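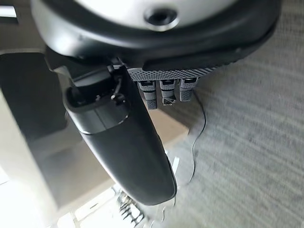
Fig. 1. Black finger with a rounded tip, below a pale housing with a black rim.

Household Management, Unit 4: Keeping a Kitchen That Works
Course handout, Tadis Community College evening program
March 12, 2025

Welcome back, everyone, and thank you for the lovely stack of pantry lists you turned in. I read every one of them (with a cup of tea and, I confess, a growing appetite), and I'll hand them back with comments at the break. Tonight we leave the pantry and move on to the daily rhythm of the kitchen: how we clean, when we clean, and how to set things up so that the work stays small.

1. Cleaning and sanitizing

We use these two words as if they meant the same thing, and I do it myself when I'm tired. Cleaning means taking away what you can see or feel – crumbs, grease, the sticky ring under the honey jar. Sanitizing means bringing down the number of germs on a surface that is already clean. The order matters a great deal. If you spray a sanitizer over a layer of grease, the grease protects whatever is beneath it, and you've mostly spent your money on a nice smell.

So: scrape, wash with warm soapy water, rinse, sanitize, and let it air dry. Check the label for how long the surface has to stay wet. It is often longer than people expect, and most of us wipe much too soon.

2. Little and often

The students I've had over the years who dislike housework the most are very often the ones who save it all up for one heroic afternoon. I was one of them! In my first apartment, up on Kashyap Street, I could let a stove go for weeks, and then I'd lose half a weekend to it with a scouring pad and a bad temper.

Try splitting your tasks into three groups on the worksheet. Daily jobs are the dishes, the counters, and the sink. Weekly jobs are the stovetop, the floor, the trash can itself, and the shelves of the refrigerator. Then there are the seasonal jobs, such as the oven, the range hood filter, and that mysterious strip of floor behind the refrigerator. Put down how many minutes you think each one takes, and then time yourself at home. Nearly 30 people have done this exercise with me so far, and the guesses were almost always too high. 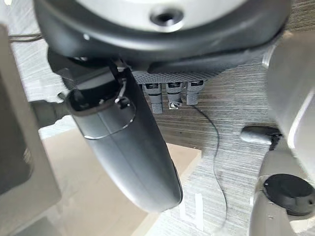 Fig. 2. Dark gray finger, narrowing toward a rounded tip, with a thin lighter seam along its length.

3. The sink as a starting point

If you only have the energy for one thing, do the sink. Everything else in the kitchen seems to wait on it. You can't fill a pot, rinse lettuce, or soak a pan when it's full, and so the mess spreads out along the counter. Wash in this order: glasses, then silverware, then plates and bowls, then the greasy pans. Change the water when it turns cloudy, even if you're nearly done.

Sponges deserve a word too. They stay damp, they hold food, and we're all a bit too fond of them. Wring yours out well, stand it somewhere that air can reach it, and replace it as soon as it starts to smell.
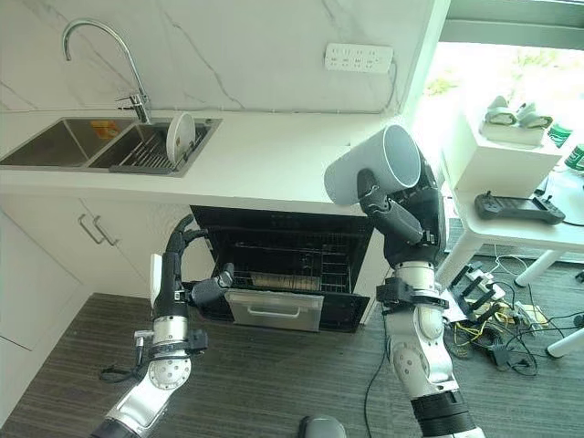 4. Ovens, gently

Most ordinary oven grime will give way to a paste of baking soda and water left on overnight, with the heating elements kept clear of it. Make sure the oven is switched off and fully cool first. Racks can soak in the bathtub on an old towel. If your oven has a self-cleaning cycle, read the manual before you run it, and take the racks out if the manual says to.

For next time

Please finish the worksheet and read section 2 of the Arine workbook, on food storage. Bring one cleaning product from home with its label still on. We'll be reading the small print together, so bring your glasses if you use them.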